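About Cendholm

Most cooking schools will tell you that anyone can learn to cook in a weekend. We have our doubts. Cendholm teaches evening courses in plain home cooking, and the shortest one runs three months, which is how long it takes most people to stop burning onions.

Nomvula Radebe and Pranab Haque started the school after working at a place that sold certificates. You paid, you stirred something, you got a certificate. They wondered what it was worth, asked a few employers, and heard what they expected to hear. We don't give certificates. If you want proof that you took the course, make dinner.

We are also wary of the following: knives that promise to stay sharp, recipes that say "caramelize, five minutes," and any pan that needs its own app. Dilruba Sivakumar teaches the bread course and will argue with you about sourdough starters older than she is. Habibur Patwary teaches rice, lentils and fish, and does not believe in measuring cups with a picture of a chef on them.

Classes are held in Room 506 of the Munasinghe Building. The elevator works on most evenings. The fee is $100 a month, paid monthly, so you can quit if you think we're wrong.

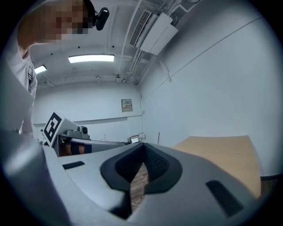
A white shirt or lab coat and a wood-grain surface.

We have been asked whether we plan to grow. Two consultants said we should, and both offered to help for a fee. For now we have one room and a waiting list for November. Write to the office if you want to be on it, and please tell us what you cook already, even if it's only eggs.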